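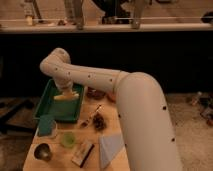
# Buy the Power, but Tell Us Which Hours

My electric bill and I have had a long and mostly friendly relationship, and I suppose that's why I find myself reading other people's power deals the way some folks read box scores. Every few weeks another company announces that it has signed up for the output of some big solar field or wind farm, and every time I get a little happy and a little grumpy, in that order. I'd like to explain the grumpy part, and I promise to be fair about the happy part too.

The deal that got me going this April was the one between Grodley, which makes cardboard packaging in four states, and Ostix, which builds solar farms. Grodley has agreed to buy power from a new 367-megawatt solar project for 15 years. Those are serious numbers. A builder can take a promise like that to a bank, and the bank will lend, and then there are panels in a field that wouldn't be there otherwise (or would have shown up a good deal later, which matters too). I worked for a rural electric co-op for a long stretch of my life, and I remember when we couldn't get a buyer to commit past three years. So hats off, truly!

Now the grumpy part. The announcement says that Grodley's plants will be "matched with 100 percent renewable power." What that means, once you dig down to the footnote, is matched over a year. You add up every unit the plants use from January through December, you add up every unit the solar farm makes in the same stretch, and if the second pile is as big as the first, you get to say 100 percent. But cardboard plants run all night. I've driven past the one nearest us at two in the morning, lit up like a county fair, and I can tell you there was no sunshine on anything at that hour. Something else was turning those rollers, and in our part of the country at that time of night it was mostly gas.

My old coworker Ignacio Ostrowski thinks I'm being a fussbudget about it. We went around and around over pie. His view is that the air doesn't care what time of day you clean it, and that if you make the rules too hard, companies will just stop signing. I take the second point seriously, because he has sat across the table from more of these buyers than I have. A plant manager who is told he has to cover every hour may well decide to cover none of them, and then we've talked ourselves out of a solar farm.

On the first point, though, I think he's behind the times. When solar was a rounding error, every sunny hour pushed some coal or gas off the wires, and nobody needed to ask which hour. We have a lot more of it now. On mild spring afternoons our grid already has more solar than it can use, and some of it gets switched off. Adding more at noon in April helps a little. Adding anything at all at eight in the evening in August, when everyone comes home and turns the air conditioner down to 70, helps a great deal. A yearly total treats those two hours as the same, and a person who has worked a control room in August will tell you they are cousins at best.

What would I like instead? I'd start small. I don't want a law, or not yet. I'd like every company that makes one of these announcements to print one chart along with it, hour by hour, showing what it used and what its project made. Imach, the cold storage people, did this last year on their own, and it was an unflattering chart. They covered their daytime use nearly twice over and almost 15 percent of their nights. They published it anyway, and a few months later they added a battery to the contract. I can't prove the chart led to the battery, but I have my suspicions.

Kenji Van Dusen, who used to run our rate department and could make a room of farmers laugh about demand charges, liked to say that you should never trust an average you could drown in. I've thought of him often this spring. A good yearly average is worth having, and I'd rather live next to a company with one than without one. I'd just like to see the nights.

So, Grodley, if anybody over there reads the opinion page: thank you for the panels. Please send the chart.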